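In Defense of the Slow Gripper

At the Palotano workshop, where I rent a bench, people often ask me why I spent my free months since June on a robot that changes hard drives. A person can do this job in seconds. My robot needs over 40 seconds for one tray, and it does only this. I have heard the question so many times that I want to answer it in writing, and to say also why I think it is the wrong question.

I came to home building from the software side. For years I believed that the mechanical part of a robot is a kind of furniture and the intelligence is in the code. My first version, which I called Cluron, was built on this belief. It had a good planner and very bad fingers. It touched the tray a little crooked, the tray became stuck in the guides, and my code tried again with great confidence. I wrote 798 lines only for recovery from jams. Today I am a bit ashamed of them.

The second version is called Prurine and it has fewer ideas in it. I gave it longer fingers with flat plates, and I let the arm be soft in two directions while the tray is in the slot. When the tray meets the rail, the arm gives way a little, as your own wrist does when you close an old drawer. The recovery code is now seven lines. If the force is too high, it goes back a few millimeters and asks for me.

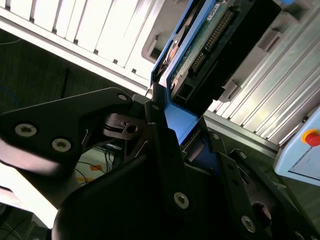

The gripper holding a blue drive tray at the slot in the rack.

My opinion is that hobby builders should choose more tasks of this type. We like to build arms that wave, pour drinks or play chess, because visitors understand them immediately. But in such tasks the world forgives almost everything. If the hand stops a centimeter too far to the left, it still waves. A drive tray does not forgive. You must hold it firmly and also let it move, and you learn very quickly that these two wishes are in conflict.

There is a serious argument against me, and I heard it from a member who repairs machines at Hofstetter for a living. He said that a rack is made for human hands, so the honest solution is to redesign the rack. In a factory I would agree with him. A simple guide with a spring would do more than all my force control. But most of us can not redesign the things around us. We have the rack we bought used, the door that was already in the wall, the drawer of our grandmother. A robot for a home must accept them.

I also do not accept that slow is the same as bad. For one evening I watched 13 changes in a row, and because the arm moved slowly I could see where each one began to go wrong. With the fast version I saw only the end, when the tray was already stuck and I had to search in the logs for the reason. Speed can come later, if it comes. I have a list of things to fix first, and the next one is the grip at the lower slots, where the fingers have less room and I still stand beside the arm with my hand near the stop button.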